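Gallery: desk and drawer storage, October

Oksana Kobzar

Notes on the small storage at Skuton, the shared workroom on the upper floor of the Mumton building. The room has 96 numbered storage places, counting drawers, shelf bays and desk boxes. Most of the small stock lives in three of the drawers and a handful of boxes, and those are the ones covered on this page. Captions give the type of container, what it is meant to hold and any changes made this month.

Desk boxes

Lidded boxes are used for items needed at the desk several times a day: clips, pins, spare leads for pencils, stamps. Anything longer than a pen goes in a drawer. Labels are being moved from the lids to the sides, so that they can be read with the box open.

Pale pink box with a hinged lid and a lift-out white tray. The tray has three compartments, one long and two shorter. The long one is for pens and the narrow scissors; the back short one takes paper clips and the front one takes stamps.
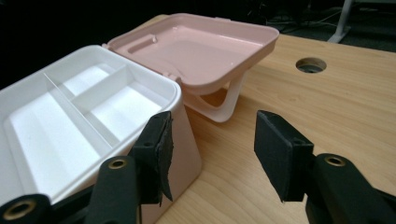 Notes on the tray

The dividers are thin and stay where they are, so the layout has to suit the contents from the start. We tried the stamps in the long compartment first and they slid under the pens. Lift the tray out by its rim with both hands when it is full — a one-handed lift tips the clips into the stamps.

Space under the tray is for reserve stock only. Keep it flat: one sealed packet of clips, one book of stamps. If the tray sits proud of the box, something underneath is too thick.

Staples

Staples do not go in the desk boxes. They come from Palacios in cartons of 2,000 and stay in the carton, in the top drawer by the door. Loose strips break up when they are mixed with clips and take a long time to pick out.

Cleaning

Empty the tray, wipe the compartments with a damp cloth and dry the corners with a cotton bud. Ink marks on white plastic come off more easily on the same day.

Still to do

Side labels for the remaining boxes. The Elar drawer inserts need trimming to 90 mm before they will fit the lower drawers — the knife is in the tool cupboard, second shelf.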